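The Basket

Tiburcio Zavala bought the basket on a Wednesday, for ten dollars, from a shop called Norkaden that was closing and seemed glad of it. He had gone in for a lightbulb.

"What's it for?" said Arif Sheikh, who had shared the apartment with him for four years and had seen other purchases.

"Bread," said Tiburcio.

They ate one loaf a week, sliced, out of the bag. Arif put his coffee down on the counter and came over to look.

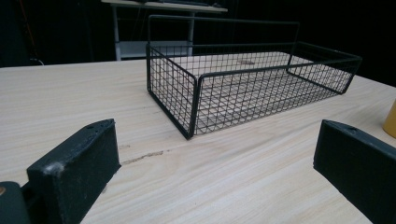 Ten dollars, before the bread.

"The crumbs will go straight through," he said.

"Fruit, then."

"Grapes?"

"Nobody said grapes."

Arif bent down until his eyes were level with the table. He worked in claims for Sturner Mutual and had a professional way of looking at things, as if they had already been reported stolen. He tapped the tall black rod at the back.

"And this?"

"That's the handle."

"It's on one side. Pick it up by that with three oranges in it and you'll be chasing oranges."

Tiburcio considered this. He had already pictured the oranges. He had also pictured himself as a man who owned oranges, which had been most of the appeal.

"It could be a rail," he said. "You hang a dish towel over it."

"Over the bread."

"Over the fruit."

They tried it by the window, where it looked like something left behind by the previous tenant, and on top of the refrigerator, where neither of them could see into it. By evening it was back on the table.

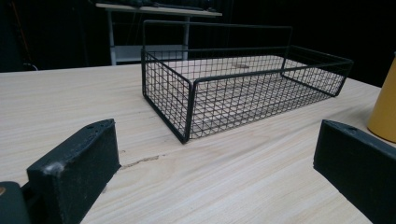

On the table, pending a decision.

"Mail," Arif said at last, with the air of a man settling out of court.

So it was mail. By the end of November it held 17 envelopes, a takeout menu from Cillby, the key to a bicycle lock neither of them had ever owned, and a letter from Mrs. Skov downstairs about the noise of furniture being moved. Tiburcio wrote back to say that it had only been a basket. Then he walked down to the corner for the lightbulb, and came home with an orange.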